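Search this site
Type and press enter

Zitico kit trial: November report to Norkberg
By Raimo Väisänen
3 comments 2 shares

We have now had the Zitico hand-held gripper kit for long enough to say something about it, though less than the sales pages do. You asked whether it is worth the second payment. My answer for the moment is no.

The kit promises that anyone can record useful demonstrations with a pair of grippers and no robot arm. We chose paper cups as the first task. So far we have 1703 recordings, of which 755 passed our own checks. Zitico's software passed nearly all of them, which tells me more about the software than about the recordings.
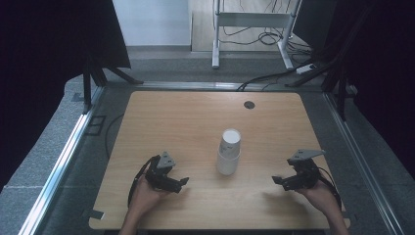 Cup task, both grippers in hand, cups stacked upside down on the table.

The cables are my main complaint. The brochure talks about working freely, but each gripper has a lead, and operators plan their movements to suit it. I suspect the habit will end up in the data. Krishnan thinks I am making too much of this and would rather look at the jaws. We have agreed to test both points.

Support has been polite and slow. Two questions about calibration are still open.

Jedosero has offered a rival kit on loan. I have seen its claims as well and believe them about as much. I would still like to run the same cup task on it before any more money goes to Zitico. Please hold the payment until you have those results.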